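Opinion > Workplace > Standards
Filed under: Robots & Rules
Last updated: October

The draft code for hand-held gripper work runs to 48 clauses, and I would keep eight. Ifor Prothero, who wrote most of it, wants every session at Skandach and Wondwood done to one protocol. Fine. But read clause 4, on "representative objects," and tell me what it forbids. I can't find anything.
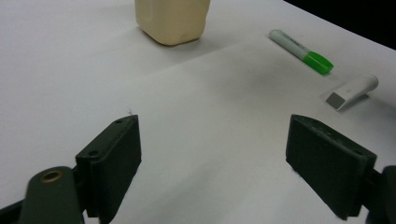 A rule that passes every tabletop is a form to sign. Wael Ezzat argues that loose wording lets small labs join in, and he has a point — a small one. Loose wording also lets them skip the parts that cost money.
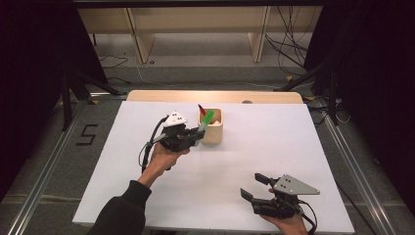
Two grippers, one cup, and a marker with a green cap at the rim.

Take two-handed work. The code spends a page on floor markings and two lines on the person holding the tools. How long before a break? Who checks the grip? Cheema's house rules at least ask.

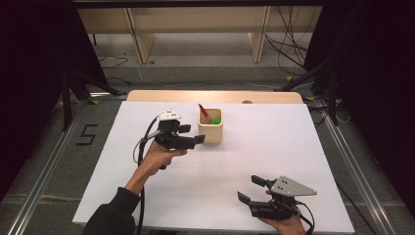
I'd also like to know who audits any of this. Under the draft, labs grade themselves and send the score to Atum, where it goes in a folder. Until somebody outside can fail a lab, I'm not signing.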